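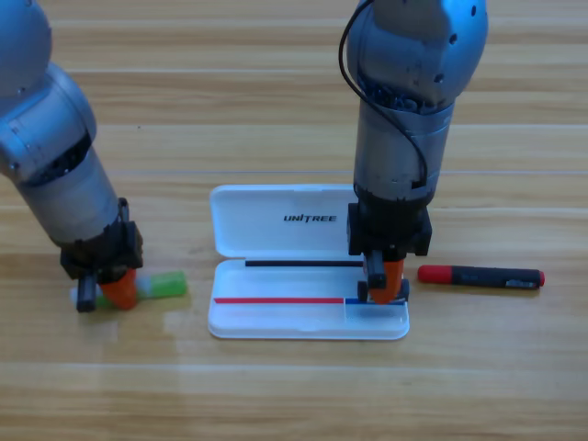

Do markers really dry out if you leave the cap off?

People say one night without a cap will ruin a marker. Will it? Maybe, maybe not. The ink is color mixed with a liquid, and that liquid slowly escapes into the air. How fast depends on the marker, so be careful with anyone who gives you an exact number of hours.

What about keeping markers in a case? A case stops them from rolling away. It won't save one with a loose cap - push until you hear a click.

Don't believe us? Test two old markers, one capped and one not. Draw a line with each after 8 hours.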